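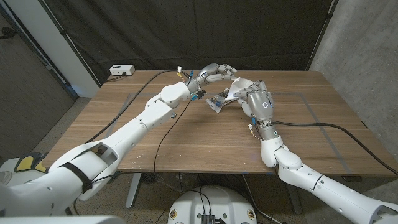

Rultard Automation Laboratory, Skesier Building
Station Safety Inspection: Two-Arm Tabletop Robots
Checklist and Inspector Comments

Station: Falcão
Date of inspection: Saturday, August 10, 2024
Type of inspection: Periodic, with observation of work in progress
Previous periodic inspection: March
Result: Approved for continued use, with corrections (see Section 8)

Scope

This checklist applies to fixed stations at which a robot with two arms handles light household and office items on a table. It covers the table, the arms and hands, cabling, electrical supply, the surrounding floor, and the conduct of operators. It does not cover mobile bases or stations where a person and a robot pass objects to each other. Those are inspected under a separate form.

Each item is marked Yes, No, Partial, or N/A. A comment is required for every No and every Partial. Comments on a Yes are optional but should be entered when they will be useful to the next inspector. Items marked with an asterisk must be Yes before the arms are powered. A Partial on such an item is treated as a No.

Section 1. Before Power

1.1* Emergency stop tested in the current shift. Yes
1.2* Emergency stop within reach of the operator's normal position. Yes
Comment: Tested from the operator chair and from the entry side of the station. Both arms held position after the stop.

1.3* No person inside the reach of either arm. Yes
1.4 Station log open in Nokik and previous entries read. Partial
Comment: The log was open. The operator had not read the entry from the shift before. Entries are to be read in full, including those marked "routine."

1.5 Running hours since last joint check are 100 or fewer. Yes

Section 2. Table and Work Area

2.1* Table stable, with no movement when pushed by hand at each corner. Yes
2.2 Tabletop free of splinters, raised edges, and residue. Yes
Comment: Light scuffs and specks on the wood. No repair needed. Record again at the next inspection so that wear can be compared.

2.3 Work area marked on the tabletop with tape. Yes
2.4 Tape flat, with no lifted ends. Yes
Comment: Gray tape, checked by running a finger along each line. Where tape has to be replaced, remove the old strip completely. Do not lay new tape over old.

2.5 Tape lines at least 50 mm from any table edge, except where a line is meant to run to the front. N/A
Comment: The layout at this station was approved before the 50 mm rule was adopted. The rule will apply when the tape is next replaced.

2.6 Task objects kept to those named on the task sheet. Partial
Comment: See Section 5.

Section 3. Arms and Hands

3.1* Arm covers closed, with no cracks or gaps at the joints. Yes
3.2 Straps around the arms tight and lying flat. Yes
Comment: The black strap on the left arm was checked by hand with power off. The free end should be tucked in after every adjustment.

3.3* Fingers of both hands open and close fully without catching. Yes
3.4 Fingertips clean. Yes
3.5 No loose wire ends at the wrists. Partial
Comment: Short white and yellow leads stand up from the left wrist behind the hand. They are away from the fingers, but they are not held down and could be snagged by a sleeve during setup. Secure them to the wrist or fit a cover. Tape is not an acceptable long-term fix at this point.

3.6 Wrist connectors fully seated. Yes
Comment: Checked with power off. Connectors are not to be pushed, turned, or wiggled while the arms are powered, even when a hand has stopped responding. Stop, power down, and then check.

Section 4. Cables and Electrical Supply

4.1* No damage to cable jackets along the full visible length. Yes
4.2 Cables long enough for the full motion of both arms without pulling. Yes
Comment: The cable from the right wrist runs in an arc to the right side of the table and keeps its slack at full reach. This is the preferred layout, and other stations should copy it.

4.3 No cable hanging over the front edge of the table. No
Comment: A thin black cable from the left wrist area passes over the front edge and down toward the floor. Operators lean in at this edge when they place objects. Reroute to the left or to the back of the table. If the length does not allow this, request a longer cable through Nokik and do not stretch the existing one.

4.4 No cable crossing the marked work area. Partial
Comment: During slow motion trials the left cable was pulled close to the tape when the left hand reached forward. One clip at the left side should be enough. Repeat the trial after the clip is fitted.

4.5* Power strip dry, undamaged, and outside the marked work area. Yes
Comment: The strip is at the back left of the table. This position is accepted for dry tasks only. For any task using water, spray, or a damp cloth, the strip must be moved off the tabletop before the liquid is brought to the station.

4.6 Electronic parts at the base protected against dropped objects. Partial
Comment: The board mounted on top of the base is directly below the front edge of the table. A small object rolled off the front could land on it. A simple shield is recommended. Its wires must not be bent to fit under the shield.

Section 5. Work in Progress

The inspector observed the handling of light, soft, and crumpled items within the marked area, with operators following the normal task sheet.

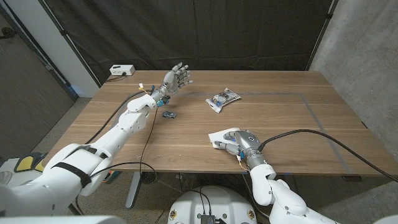
5.1* Operator's eyes on the station whenever the arms are moving. Yes
5.2 Objects placed and removed only while both arms are stopped. Yes
Comment: Done correctly each time. The operator announced "stopped" and waited for the second person to repeat it. Keep this practice.

5.3 Pressing force on the tabletop kept within the limit on the task sheet. Yes
Comment: Tasks in which a hand bears down flat on a cloth put a steady load on the wrist and fingers. The limit for these tasks is lower than the limit for picking, and operators changing from one task to the other must load the correct settings. The settings name was read aloud and matched the sheet.

5.4 Idle hand held clear of the working hand. Yes
Comment: An open hand raised over the far side of the table is acceptable as a waiting position. A hand waiting directly above the other arm is not.

5.5 Objects not in use removed from the table. Partial
Comment: A toy car and a clear plastic package were both on the table while the cloth was being handled. Both are on the list of approved objects, and neither is heavy or sharp. The task sheet should state whether they are meant to be there. If they are, give their starting positions. If not, they belong in the object bin.

5.6 Both hands brought together only at reduced speed. Yes
Comment: Reduced speed was in effect for the crumpled paper, where the fingers of both hands come close to one another. Contact between fingers was not heard or felt in the logs. Operators should stop the task if the paper tears and a piece becomes caught in a finger joint. Remove the piece with power off, using the plastic tweezers.

Section 6. Surroundings

6.1 Backdrop secure, with no loose fabric in reach of the arms. Yes
Comment: The black curtain was pulled toward the table by hand and did not come within reach. Its supports were also checked.

6.2 Floor clear under and around the table. Partial
Comment: Cords and small items were found on the floor below the table. Remove the items at the end of every shift. Cords that must remain are to be fixed along the table leg or run to the back.

6.3* Exit path clear. Yes
6.4 Lighting sufficient to see both hands and all cables from the operator's position. Yes
Comment: Black cables are easy to see on the tabletop and hard to see below it. Use a flashlight for the floor check.

Section 7. People and Records

7.1* At least 2 trained persons present whenever both arms are powered. Yes
7.2 Long hair tied back, lanyards and loose sleeves removed. Yes
7.3 Training records current for all persons on shift. Yes
7.4 Stops, drops, and unexpected motions entered in Nokik before the end of the shift. Partial
Comment: Stops are well recorded. Dropped objects are not. A drop must be entered even when nothing is damaged and the task continues. The short form may be used.

Section 8. Corrections Required

Item 4.3, cable over front edge. Reroute before the next powered session.
Item 3.5, leads at left wrist. Secure before the next powered session.
Item 4.4, left cable near tape. Fit clip and repeat the slow motion trial within one week.
Item 5.5, objects on table. Revise the task sheet within one week.
Item 6.2, floor. Clear immediately and add to the end-of-shift list.
Item 4.6, board at base. Submit a shield proposal within 4 weeks.
Items 1.4 and 7.4, log reading and drop records. Review with all operators at the next shift meeting.

Closing a correction requires an entry in Nokik by a person other than the one who did the work. Photographs may be attached, but they do not replace the entry. If a correction cannot be finished by its due date, the station is to be powered down and tagged until a new date has been approved in writing.

Copies of this form are kept at the station and in the Skesier Building safety office.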